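In defence of the small table

When I moved to Hurnesden, my friends told me to buy storage boxes. The shop Clulau sells around 100 kinds. I bought two, and I lost my things inside them.

My opinion is now simple. Small things should live on an open table, with one shallow dish to receive them. People say this looks untidy, and I agree that a toothpaste tube is no decoration. But a tube on the table reminds me that December is near and the guests will want a clean bathroom. A tube in a drawer is forgotten until somebody buys another. The dish also gives a limit – when it is full, I must decide what goes away. 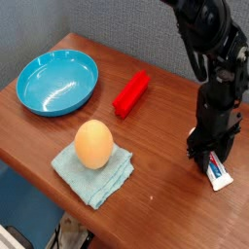
Toothpaste, a blue dish, a red block on the wood.
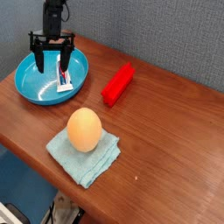

Ghoneim wrote to me that a dish solves nothing in a house with children, where every flat surface is full by noon, and that five drawers with good labels have kept the family peaceful for years.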